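Section 6: Running the Two-Arm Demonstration at an Open Day

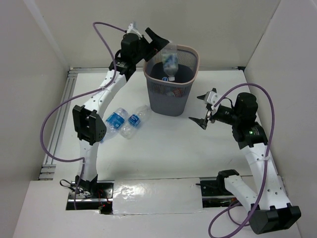 Use this section when the Telberg bench is running for visitors. Operators should already have read Section 4 (Power and Stops). Times assume one presenter and one operator. Revised 5/27/20 by Bernd Haberkorn after the Galtbridge visit.

6.1 Before visitors arrive

1. Set the visitor barrier 90 cm back from the front edge of the table.
2. Check that both purple cables loop freely over the arms and are not caught at the elbows.
3. Press down any lifted tape along the front of the table, between the two bases.
4. Put the mesh wastebasket near the centre of the table, toward the back.
5. Lay the water bottles on their sides in front of the basket. Caps must be done up tight.
6. Power on and let the arms idle for 30 minutes.

Note: Use clear plastic bottles only. Coloured bottles have not been tested with the current grip settings.

6.2 Running the bottle task

1. Presenter tells the group the arms are about to move.
2. Operator selects BOTTLES from the Olszewski panel and presses Start.
3. Leave the arms alone until the panel reads DONE.
4. If a bottle is dropped on the table, let the program try again. After a second drop, press Pause.
5. Empty the basket between groups and lay out the bottles again.

CAUTION: Do not reach into the workspace to straighten a bottle while the program is running or paused. Press the stop button first and wait for both arms to settle.

CAUTION: Grip force is set at 30 on the panel. A higher setting will crush an empty bottle.

6.3 Questions from visitors

Visitors may ask to place a bottle themselves. This is allowed with the stop button pressed and the operator at the panel. Children need an adult with them at the barrier. Send questions about price or programme bookings to Solange Zacharias at the Brornon desk.

6.4 Shutting down

1. Press Park and wait for the panel to read PARKED.
2. Switch off at the panel, then at the wall.
3. Write the number of runs in the logbook, with any fault codes. Code 112 (cable tension) must be reported the same day.
4. Take the bottles and basket liner, if used, to the recycling bin by the loading door.

For carrying the bench between sites, see Section 7.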